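January 27, 2025

Pouch sorting, second bench

Carried on with the travel pouches left over from the December order. Testell want them back checked and repacked by colour, so I cleared the cream table and worked through the reds first, then the blues. The Groka ones are still in their carton under the window and I haven't opened it.

Same routine as before. Zipper all the way round, flap back, small items into the mesh pocket, flat items behind the clear front, close it again. I'm noting anything that catches. Two of the reds have a stiff zipper at the corner. Candle wax rubbed along the teeth freed one of them. The other is in the tray marked Tyagi, to go back with the next parcel.

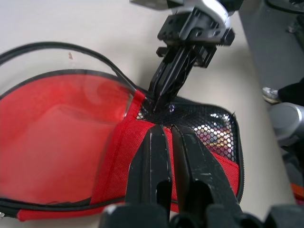
Mesh pockets are still the slow part of the job. The opening is tight next to the zipper tape and small things bunch up in the bottom corner if you push them in as a handful. On the red pouch you can make out bits of yellow, orange and pink through the black mesh, and I'd like that to be the check from now on – look through the holes before closing, no need to empty the pocket again. The clear flap is harder to read under the bench lights because of the glare, so tilt the pouch for anything stored behind it.

Stopped after 20. The Cekoler list says 52 for the whole lot, so the rest can wait until the new labels are printed. Colour stickers are in the top drawer, grey roll nearly finished.

To do: order more grey stickers, find the second roll of tissue, ask Testell if the black piping needs checking along the bottom seam or only at the corners.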